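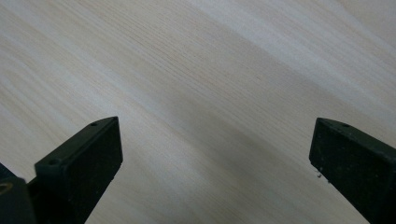

I have wanted a machine to put away my dishes since I was old enough to be handed a dish towel, so when the Vultudska Telel came up for sale in December I had my card out before I'd finished my coffee. If you haven't run into it yet, the Telel is a gripper without a robot. You hold it in your own hand, you squeeze the handle, the fingers close, and the thing keeps a record of how you did it so that an arm (sold separately, and we'll get to that) can have a go at the same job later. The fingers are plain, blocky, matte black affairs with squared-off ends and little round holes along the top, and with the jaw open there's a good wide stretch of bare wood between the two tips, plenty of room for a mug. I was more pleased about that than a grown adult ought to be, because the last gripper I owned couldn't get around anything fatter than a broom handle.

The kit cost me $226 with shipping to Edon, and it arrived in a box big enough for a pair of boots. Inside you get the gripper itself, a charging cable, a wrist strap, a packet of screws and a printed manual that runs to 101 pages, of which I'd say the first dozen are for people like me and the rest are for people who already know everything. Putting it together took one evening. I did have one finger on upside down for a while and couldn't work out why it closed so crooked. The screws are tiny, so do this over a tray or you will be crawling around with a flashlight like I was.

Now, what is it like to do chores with? Strange at first, and then a lot of fun! I set myself a rule that for three weeks I would do certain jobs only with the Telel in my right hand – unloading the silverware, pairing socks, wiping the counter, and clearing the table after breakfast. You find out very quickly how much your own fingers have been doing for you without sending a bill. Picking a spoon up off a flat surface, for instance. I have picked up spoons all my life and never once thought about the fact that I tip the spoon with a fingernail before I lift it. The Telel has no fingernail. Those square tips come down on either side, they close, and the spoon skates off to the left. After a few days I learned to drag it to the edge first and pinch it where it hung over, and I got quite quick at it.

Mugs are easy. Boxes are easy. Sponges are a delight, since a sponge gives a little and forgives you if you come in at the wrong angle. Socks are fine one at a time and maddening in pairs. Plates I would not recommend unless you have plates you dislike. Anything wet and smooth wants to slide, and I ended up wrapping a rubber band around each finger for the kitchen work, which helped so much that I wonder why they don't put some in the box.

All of this gets saved by the companion program, Kingi, which runs on an ordinary laptop. I like Kingi more than I expected to. It chops your work up into short clips, one for each grab and release, and lets you throw out the bad ones. By the end of my three weeks I had 2,408 clips, and I'll admit I got a bit house-proud about them and went back to redo some of the sock ones so they'd look nicer. It crashed on me twice. Both times it had kept everything but the last clip, so I can't be too cross.

Then comes the part you've been waiting for, and I had been waiting for it too. A maker space here in Edon has a tabletop arm that takes the Telel fingers, and they let me have the use of it for a couple of afternoons. We loaded in the mug clips first. I wish I could tell you it cleared the table. It did pick up a mug, my blue one, very slowly and with great dignity, and it set it down where I'd asked, and I clapped out loud. It managed that six times out of ten. When I moved the mug over by a hand's width it managed three. The spoons were hopeless, and the sock went up in the air and stayed there, as if it had forgotten what socks were for. Wiping was the surprise of the bunch. Give it a sponge and a crumb-covered board and it goes back and forth quite happily, missing the corners, much as my kids used to.

So can a machine do the chores yet? At my house, no. It can do a piece of a chore, if you lay everything out for it and stand by, and by then you could have finished and sat down. I've read that shop floors are further along, and I can believe it, since a shop can bring the same part to the same spot all day long and my breakfast table has never looked the same two mornings running. But I came away more hopeful than I went in. Six mugs out of ten, taught by somebody with no training at all and a handle to squeeze – that would have knocked me flat a few years ago.

As for the Telel itself, it's a sturdy, likable tool. The handle is on the big side and my thumb ached after an hour, so smaller hands should take breaks. The battery ran me through a morning with some to spare. The black plastic shows dust the minute you set it down anywhere, and you'll want a soft brush for it. I'd also love a second set of fingers with thinner tips for silverware, and Vultudska does list one as coming, with no price yet.

Would I buy it again? I would, as a hobby and for the pleasure of tinkering. If what you want is clean dishes, keep your money and buy a nice drying rack. Four stars out of five from me.

Posted 11 January 2018

Comments (4)

sudsy_in_ohio
Thank you for the rubber band tip!! I'd been using tape and it leaves gunk all over the tips. My mugs thank you too.

gearbox44
We tried one at work for loading small brackets into a tray. Took over 125 clips before the arm did anything sensible, then it was decent as long as the tray stayed put. Bump the tray and you start over.

lintroller
Does Kingi run on an older laptop? Mine is pretty slow and I don't want to buy two things.

porchlight_pam
I want the arm that wipes and misses the corners. Still better than what I've got at home.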